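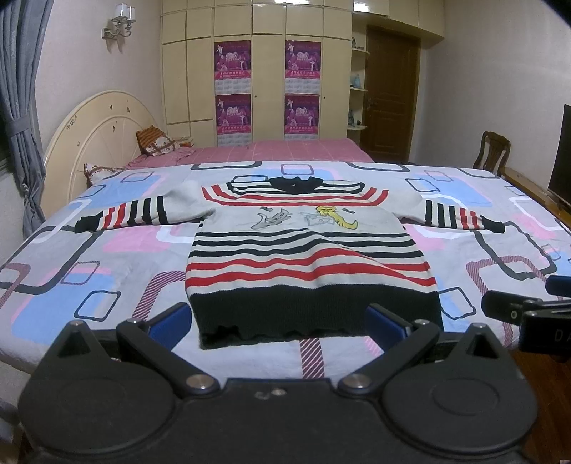

Section 3. First set-up and first drying programme

This section is valid for the Skovdale drying cabinet, model 1412, with door hinges on the left or on the right. If you have the wall version, please read first the separate sheet for the brackets and then come back to step 4.

3.1 Before you begin

Leave the cabinet standing upright in the room for one night before you connect it. If it was transported lying down, leave it for a full day. Remove the blue tape from the door, the shelf rails and the drip tray. The tape on the back panel must stay.

You will need a spirit level, a cross-head screwdriver and the small bag marked Belateo, in which you find the feet and the hose clip.

CAUTION: The cabinet is heavy at the top. Two persons must lift it. Do not hold it by the door.

3.2 Placing and levelling

1. Choose a place with a flat floor. The socket must be reachable after the cabinet stands in its position.

2. Screw the four feet into the base until they stop, then turn each one back by one full turn.

3. Put the cabinet in its place and leave a free gap of 3 cm behind it and on both sides.

4. Open the door to the middle and let it go. If it moves by itself, turn the front feet until it stays.

5. Place the spirit level on the drip tray, first from left to right and then from front to back. Correct the feet again where needed.

6. Fasten the locknuts by hand. A spanner is not necessary and can damage the thread.

Note: On a wooden floor the feet can sink a little in the first weeks. Repeat steps 4 and 5 after one month.

3.3 The drain hose

7. Push the hose on the outlet at the bottom of the back panel and close the clip.

8. Lead the hose to the drain without a loop. The end of the hose must be lower than the outlet along the whole way.

9. If you have no drain near, put the closed cap on the outlet and use only the drip tray. The tray must then be emptied after every programme.

3.4 Shelves and rods

The upper rod is fixed. When the feet are fully screwed in, the free height under it is 115 cm, enough for most coats of adult size. The flat shelves can be placed at any height on the rails.

10. Hold the shelf with the raised edge to the back and slide it on the rails until you hear a click on both sides.

11. Pull it lightly towards you. It must not come out.

12. Hang the clip bar under the lowest shelf. The clip bar is for small pieces only.

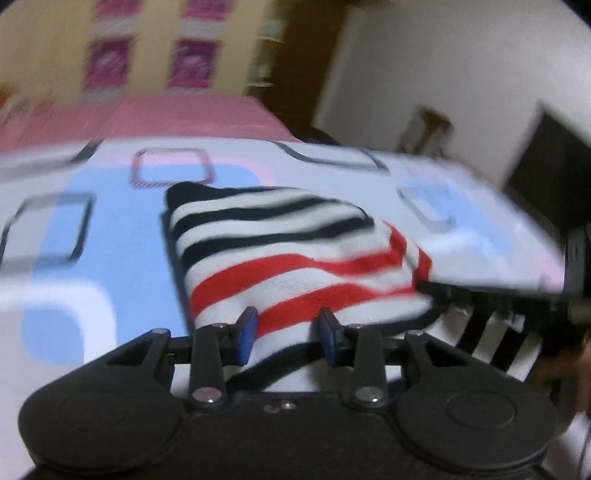

Vendula Kadlec
Technical documentation, Darkico

3.5 Sorting the load

Woollen and other knitted things are dried lying, never hanging. Put them on the flat shelf, close the buttons and pull the hem and the cuffs into shape by hand. If the sleeves are too long for the shelf, fold them once over the body and turn the piece at half of the programme. Do not put a second piece on top of it.

Socks, gloves and caps belong on the clip bar. Open folded socks before you hang them — a folded sock stays damp inside and the sensor does not notice it. Hang them by the toe, one clip for one sock.

Shirts and trousers can hang on the upper rod. Leave some air between the hangers.

CAUTION: Do not dry foam, rubber mats or anything which was cleaned with petrol or solvent.

3.6 First programme

The first programme must run with an empty cabinet. A light smell is possible and it goes away by itself. Open a window for this time.

13. Close the door and plug in the cable. The display shows two lines for a short moment and then the clock.

14. Set the clock with the arrow keys and confirm with OK. The clock goes back to zero after a power cut.

15. Choose GENTLE. The temperature is fixed at 40 °C for this programme and can not be changed.

16. Press START. The fan begins at once, the heating only later.

17. When the signal sounds, open the door and let the cabinet cool down with the door open.

If the display shows E2, the door is not fully closed. If it shows E5, check the hose from step 8 and start again. For all other messages see Section 7.

3.7 Delayed start

Press the clock key until the hour blinks and choose the hour when the load should be ready. The cabinet calculates the start alone. With very wet pieces it can finish later than the chosen hour — this is normal and not a fault.

Note: The delayed start is not available when the closed cap is on the outlet (see step 9). The cabinet can not detect the cap, so please make sure yourself.

3.8 Changing the door side

The door can be moved to the other side with the hinge set from McAlister, ordered separately. Unplug the cabinet before the work and follow the leaflet in the set. After the change, repeat steps 4 to 6 and run GENTLE once more without load.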